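I finally got to the open house at the Senlow statehouse on Wed 2 May, after skipping it two years running. If you've never gone, picture a government building with its doors propped open and a bake sale on the front steps. I loved it.

Security was the slow part. The line went clear around to the parking lot, and I stood in it for 30 minutes behind a school group from Trornance who sang the whole time (the same song!). They let in 60 people at a go, bags through the scanner, belts off, and then you're handed a paper sticker that won't stick to anything. 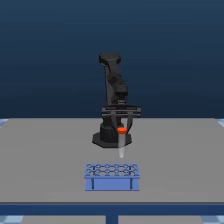 Robot arm, test tube and blue rack, all done in computer graphics.

We started in the hearing room, where the budget fights happen. The chairs are much lower than they look on TV, and the witness table is so far from the members that I'd want binoculars. Our guide let us try the microphones, and a kid behind me called for a vote on longer recess. It passed.

Then up the back stairs to the gallery, which holds 300 and was maybe half full. Phones are fine up there now, but you still can't clap. 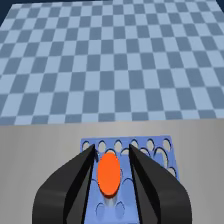
I asked about the new visitor gates by the east door, the ones everybody argued over in December. Skedel built them, and the guide was pretty careful about what she'd say on the cost. She did admit they'd been stuck open that morning, so make of that what you will.

Lunch was in the basement cafeteria. Get the soup, skip the sandwiches, and bring cash, as the card reader was down. 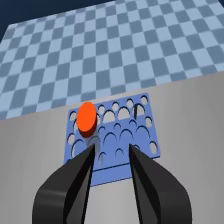 After that I wandered over to the records office, where you can look up old bills by town. I found one from Lubis asking for money to fix a footbridge, with roughly 100 signatures on it, some in pencil. I could have stayed in there all afternoon, but they close at three and the last shuttle leaves ten minutes later from the north side.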